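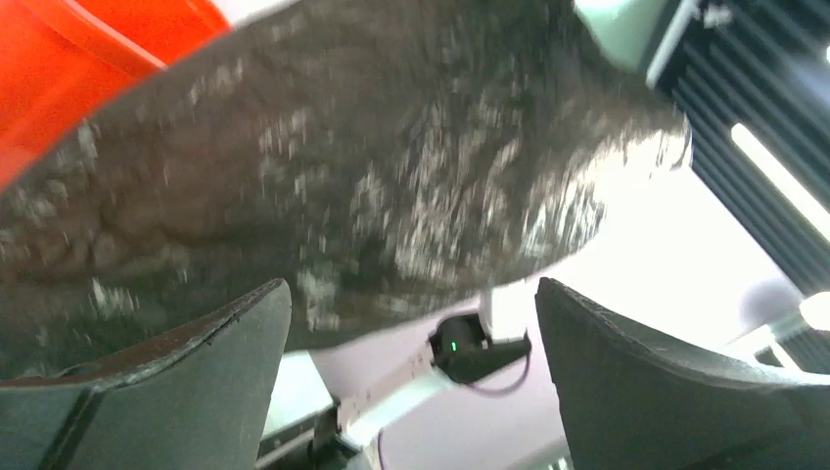

Rough gray, with a corner of orange.

Walking the Ototon Loop with Kerttu Riihimäki

Kerttu Riihimäki has her boots off before I have even found a chair. She has just come down from Hundmont with a group from the Laltwood Walkers, her socks are drying on the porch rail, and she is already talking about next August.

"You have to see the upper lake when the fireweed is out," she says. "I've been up there more times than I can tell you and I still stop talking when we come over the rise. And I don't stop talking for much!"

The Ototon Loop is a two-night walk that starts at the Laltwood trailhead, climbs through forest to the lake, crosses the shoulder of Hundmont and drops back along Maes Creek. Kerttu has led it every summer for seven years. It's the trip the club's newer members ask for first, and for a lot of them it's their first time sleeping out with everything they need on their backs.

"People are so worried about the climb," she says. "The climb is fine! It's long, but it's all switchbacks, and there's water the whole way up. I tell them to walk slowly enough to chat. If the chatting stops, I find a flower to look at."

I had always heard the creek side was the hard part, and she nods hard at this. The lower two miles of the Maes trail are steep and full of roots, and they come on the last day, when knees are tired and everyone is thinking about lunch in town. She asks people to bring poles for that stretch even if they never use them otherwise.

"Leopold Ammann taught me that," she says. "He led the loop before me and he used to walk it the other way round, up the creek and down the switchbacks. Easier on the knees, he's right about that. But then you get the lake on the second night, and I want them to have it on the first. We still argue about it every spring."

What goes in the pack

Her own pack is a good deal smaller than I expected. She carries a tarp, a quilt, a foam pad, a small stove and one pot, plus the first aid kit and a spare warm layer for somebody else. Dinner is usually couscous with whatever she dried in the fall. This year it was tomatoes and a great many mushrooms, and she got me to smell the bag.

"I used to carry so much," she says. "Camp shoes, a hardback book, a whole salami. I kept the salami, that's a good idea. The book I miss."

She likes beginners' packs to stay under 14 kilos with water, and she'll happily spend an evening going through a pile on the floor with someone. Kuo-hua Chiu, who came along for the first time this summer, arrived with four fleece jackets. They settled on one, and he was perfectly warm.

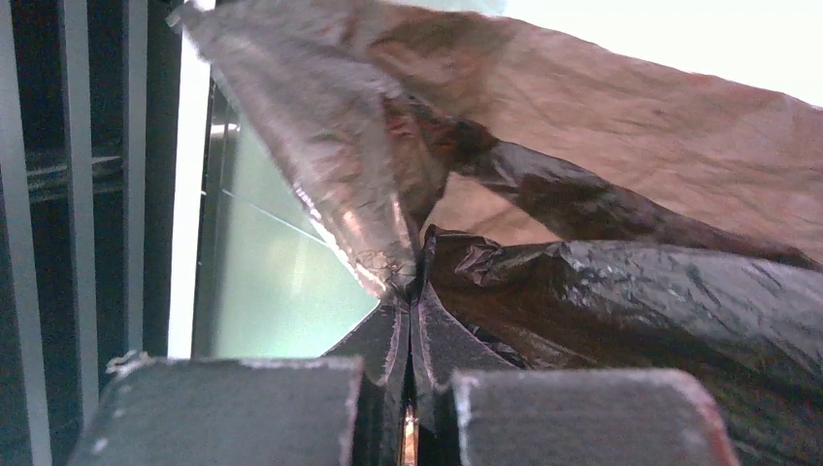
Weather and turning back

Hundmont makes its own weather. The shoulder is open for over an hour of walking, with no trees and no quick way off, and Kerttu likes to be across by noon. If the cloud is already sitting on the summit at breakfast, the group stays at the lake or goes back the way it came.

"We turned around last year," she says. "It rained sideways. Aurelia Thaler got everybody singing on the way down, really loud, and two people signed up again that same evening. So I don't call that a bad trip. I'd have loved the view, sure – but it was such a good walk!"

She asks new walkers to do a couple of the club's longer day hikes first, in the boots they plan to wear. After that she wants to hear from anyone, fast or slow. The list for next summer goes up on the Laltwood board in spring, and she keeps the groups small so they all fit on the flat ground by the lake.

My last question is whether she ever walks the loop alone. Once a year, she says, in the fall, when the larches have turned and the mornings are cold enough for frost on the tarp.

"I go the creek way," she says. "Up the roots and down the switchbacks. Don't tell Leopold."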